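Moving the blog off Drondum

This blog now runs on a different host, and the feed address has changed with it.

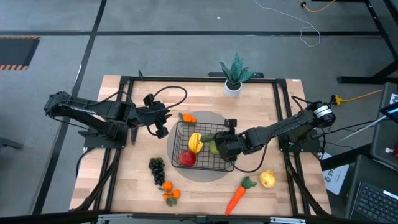

I had been on Drondum for 3 years, and the export tool was the main reason I put off leaving. It produces one large file with every post in it, drafts included, and no marker to tell the drafts from the rest. I sorted them by hand on Thursday evening. It was flat work, and I would have liked the floor of my archive to be marked as plainly as the gray concrete one in the photo, with black tape lines to say where one area stops and the next begins. In the end I made two folders and read the first line of each post before dropping it into one or the other.

There were 80 posts. Of those, 12 were drafts, most of them a title and a paragraph. I deleted all but two. One is a note on keeping a paper log next to a digital one, which I may still finish.

The new setup is Tekero, which stores each post as a plain text file. I write in the same editor I use for everything else, save, and run one command. Comments did not survive the move. Drondum keeps them in a separate database and exports only the count. If you left one that you want back, write to me before the end of July, when the old account closes, and I will copy it out for you.

Helju Ots pointed out that the old category pages now return an error. They will stay that way. I had used categories badly — "General" held more than half of the posts — and have replaced them with a single list by year.

Links to individual posts should still work. If one fails, send me the title. The old feed will stop updating with this post, so please resubscribe using the link at the foot of the page.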